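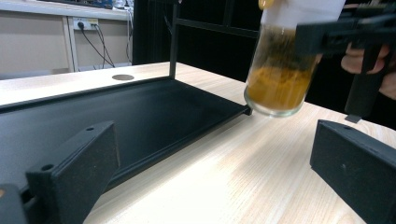
Glass jar with granular contents, held in the gripper beside the end of the rack tray.

Ladero Handheld Gripper, pantry and bench set

Ladero is a two-finger gripper that you hold in your own hand. You do a chore with it, the tool records how it was done, and the recording is used for teaching a robot arm the same chore. We sell it to labs, small workshops and anybody who wants to find out what a machine can do in a kitchen at this moment.

Can it put away the pantry yet? Partly. A jar is harder than it looks. Glass is smooth, the weight sits low when the jar is half full, and granules move when you tilt it. In our tests at Proltness, an arm trained on 200 recordings could set a closed jar on an open shelf most of the times. With 3,000 recordings it also managed when the shelf was moved a little. Opening a tight lid is still a job for a person, and so is pouring without spilling.

Shop-floor work is a bit further along. Sorting bottles of one size into a tray is reasonable to expect. A mixed box of parts is not, and we prefer to say so before you order.

What is in the set
2 handheld grippers
18 spare finger pads
3 hex keys
Charging cable and carry case
Printed guide in English and Slovak

The jar, tray and rack are not included.

Using it
Keep your own fingers behind the handle guard. Close slowly on glass - the fingers do not feel the pressure for you. Wipe the pads after oily or dusty food. A plain, light-coloured table gives the best recordings.

"I do not promise my customers a robot butler," says Margareta Toma, who runs training at Bulix. "I promise them a good afternoon of putting jars on shelves, and then we look at what the arm has learned."

Delivery and service
Orders leave our Mocanu warehouse in the week after payment. Next batch is planned for November. Worn pads can be changed at home with the hex key, but please do not open the grey cover. For repairs and questions about which chores are realistic, write to Jozefína Polák at the service desk. She answers in the mornings.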